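The bag job, and why I stopped believing the success rate

I have been putting off this post because I wanted to be fair to the Ollero people, and I think I have been fair for long enough. They sold us (by us I mean Natalia Valdovinos's lab, where I spend two afternoons a week as the resident grump) on a two-arm setup with a task package for office chores. One of the chores is putting a fresh bag in a waste bucket. The sheet that came with it says 76 percent success. My question in March was the same as it is now: success at what?

Anyone who has changed a trash bag knows the part that matters is the end. You open the bag, you get it around or into the bucket, you let go, and the bag stays there. The opening part is fiddly but you can do it half asleep. Letting go is where the bag decides whether you did the job.

So we ran it in the corner by the outlet, on the carpet, with the round plastic bucket and a black bag, and I watched the run and the log together.

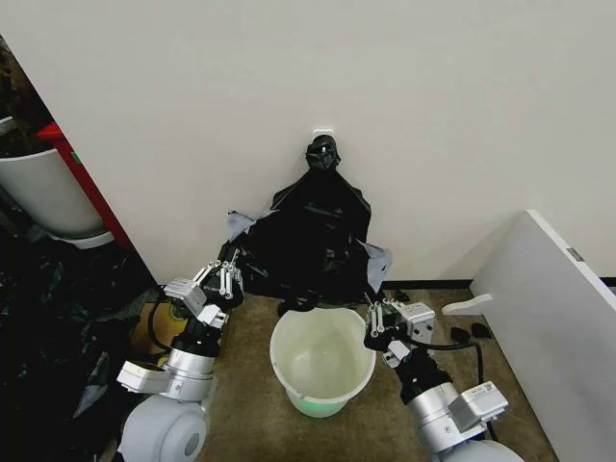

Both grippers on the rim of the bag, bucket still empty.

Look at where the bag is. Both grippers have hold of the rim, one low on each side, and the bag is behind and above the bucket, up against the wall. The neck is knotted. I would have called that a problem with the run right there. The software called it "bag secured, 2 contacts" and moved on to the next step.

Jovita Cárdenas, who wrote our local copy of the task script, pulled up the check for me. It looks at two things: is each gripper closed on something, and are the grippers far enough apart. If both are true, the bag is considered open. There's nothing in there about the bucket. There's nothing about which way the bag is facing either, or how many layers the fingers have hold of. You could give the robot a bath towel and it would report an open bag.

From there the arms went down, the script said release, and the left gripper didn't. The log has a release command, then a second one, then a timeout, and then, I swear, the word "complete". The right side had let go on the first try. The left arm carried on to its rest position with the bag still pinched in its fingers and dragged the bucket over on its side. Natalia hit the stop. It was a plastic bucket on carpet and no harm came of it, but if you had been crouched there picking up scraps, you would have had an arm coming at you while the screen said it was finished.

That last bit is what bothers me. A robot that drops a bag is funny. A robot that keeps moving after it failed to let go of something has a safety fault, and I don't care that the something was a trash bag.

Ollero's first answer was that the bag was too thin. Their second was that the finger linkages needed cleaning. We cleaned them. Then they wanted us to try the Drenberg controller update, which we also did, and it made the timeout longer. Longer! So now the arm waits politely before doing the wrong thing.
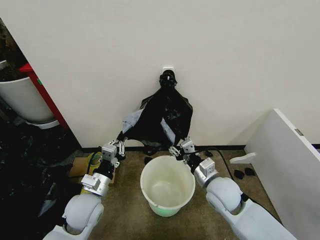

Bag spread between the grippers, bucket underneath.

I'll give them this much: the spreading works. The mouth gets pulled wide and the bucket is right there below it, and I've seen people do it worse. If you stopped the video at that point you'd be impressed, and I suspect a good part of that 76 comes from people stopping the video at about that point. I asked Ollero for the recordings behind the number. I was told the test was 100 runs, and that the footage is "being organized."

Jovita's fix took her most of an afternoon. After a release command, the script now checks that the fingers have opened to their full width before either arm is allowed to move, and if they haven't, everything halts and it beeps. We went through 4 more bags. It halted on one of them, left side again, with a fold of plastic caught in the linkage. Pulling that out by hand with the power off was easy enough. Finding out about it from a beep is a lot better than finding out from a moving arm.

I don't count that as solved. The plastic still catches, and Ollero still hasn't changed their own check. Rey, over in the other building, has the same package on a Breltska base and hadn't looked at his logs at all until I nagged him. He's got three runs marked complete that he remembers ending with a bag on the floor.

If you have this package, search your logs for a release timeout followed by "complete" and tell me what you find. Comments are open. Please don't send me the brochure again, I have it.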